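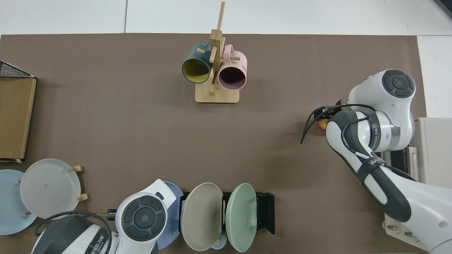
Before You Leave: Getting the Kitchen Ready for a Long Trip

I travel for work between four and six months of the year, usually in blocks of three to eight weeks. These are the things I do in the kitchen before I go, in the order I do them. Most of it applies to any trip longer than ten days.

Two weeks out

Stop buying anything that comes in a large size. Get the small milk and the half loaf. Write down what is in the freezer and plan dinners from that list.

Check the dates on your spices and oils while you're at it. Opened nut oils go rancid quickly in a warm apartment, so use them up or give them to a neighbor.

If you are renting out your place while you're gone, clear one full shelf in the cupboard and one in the fridge. Guests will use whatever space they find, and you want it to be the space you picked.

Three days out

Run the dishwasher with nothing in it on the hottest cycle, then pull the filter and scrub it with an old toothbrush. Leave the door cracked open until you go. A closed, damp dishwasher will smell by the end of the first week.

Empty the toaster crumb tray. Wipe under the toaster too.

Descale the kettle and the coffee maker. Equal parts white vinegar and water, run through once, then two rounds of plain water. Store the kettle with the lid up.

Put flour, rice and pasta in jars with tight lids. I came home in December after seven weeks in Lisbon and found pantry moths in a paper bag of cornmeal. It took until spring to get rid of them.

The night before

Wash, dry and put away every dish by hand. Don't leave a load in the machine to run when you get back.

Take out the trash and the compost, and rinse both bins. Leave the lids off.

Pour a cup of water down any drain you rarely use. The trap under the sink holds water that blocks sewer smells, and it dries out over time. For trips over a month, add a tablespoon of cooking oil on top of the water to slow this down.

Unplug everything on the counter. The fridge stays on unless you'll be gone more than two months. If you do turn it off, empty it, wipe it dry and prop the door with a rolled towel.

The coin trick

Freeze a small cup of water and set a coin on top of the ice. If the coin is at the bottom when you return, the power was out long enough to thaw things, and the food should go. My colleague Kastriot Petek taught me this after a storm cost him a full freezer, and I have used it on every trip since.

Leave a card

Tape a card inside a cupboard door with the location of the water shutoff, the breaker panel and the name of someone with a key. Mine has Custódio Carvalho's number on it. He has used it once, for a leaking valve, and the card saved him a phone call to a different time zone.

If your sink shutoff turns easily, close it. If it's stiff, leave it alone and have it looked at when you're home. Forcing an old valve the night before a flight is a bad idea.

Coming back

Keep one meal that needs nothing fresh. I keep dry pasta, a can of tomatoes and a can of chickpeas together on the lowest shelf.

Run the cold tap for two minutes before drinking from it. Check under the sink with a flashlight. Look at the coin before you open anything in the freezer.

Put coffee on the shopping list before you leave, not after.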